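Progress report to the Lekholm fund, second period
Project: Homent, a video platform for small channels on health and relationships education
Prepared by Jacobus Botha, project coordinator

In this period we continued the work on moderation and appeals. As you know, many of our channel owners came to Homent after their videos were removed from bigger platforms, often without a clear reason. Our first task was therefore to write rules which a channel owner can read in one sitting and understand.

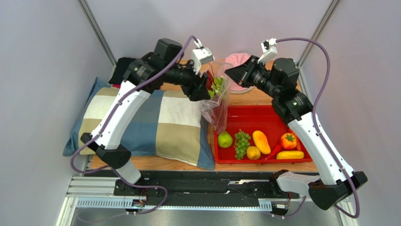
Page last changed: Tuesday, 16:40, by J. Botha

The rules are now published. The first draft had 30 pages and our test readers did not finish it. Annatjie Visser rewrote it completely, and the present version has eight pages with a short list of terms at the end. Every rule has a number, and a moderator must give this number when a video is restricted. The channel owner also receives the exact minute of the video which is in question.

By the end of May we had 1284 videos on the platform, from 465 channels. Most of the channels are small and publish one or two videos in a month. The growth is slower than we wrote in the application. The main difficulty is the age check. Our supplier, Drillix, delivered the new version later than agreed, and during this time we did not accept new channels in the adult education category. We have now agreed on a fixed date for each next delivery, and I will inform you if one is missed. 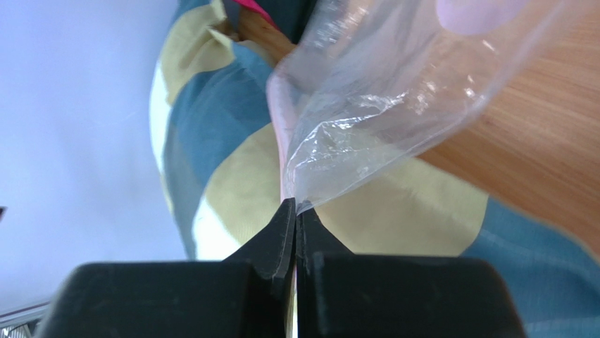

The appeals procedure works, but it is still too slow. An appeal is read by a second person who did not take the first decision, and we have only two trained moderators for this. When one of them is on leave, the appeals wait. The training of a third moderator has started at our Matlala office. She reads old cases first and compares her decisions with the ones we made.

We did not spend the full amount for translation. The texts for the appeal form were shorter than expected. With your permission we would like to move the remaining sum to moderator training.

One point from your last letter:

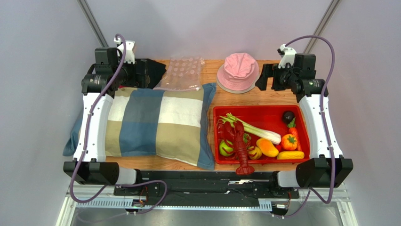 Can a channel be closed after only one complaint?

A complaint by itself never closes a channel. It opens a review of the one video that was reported, and the other videos stay online during this review. Closing a channel needs a decision by both moderators, and the owner can appeal before it takes effect.

In the next period we will finish the training, publish the first summary of appeal decisions, and test the age check again with the channels which had problems. Annatjie will send the financial tables separately.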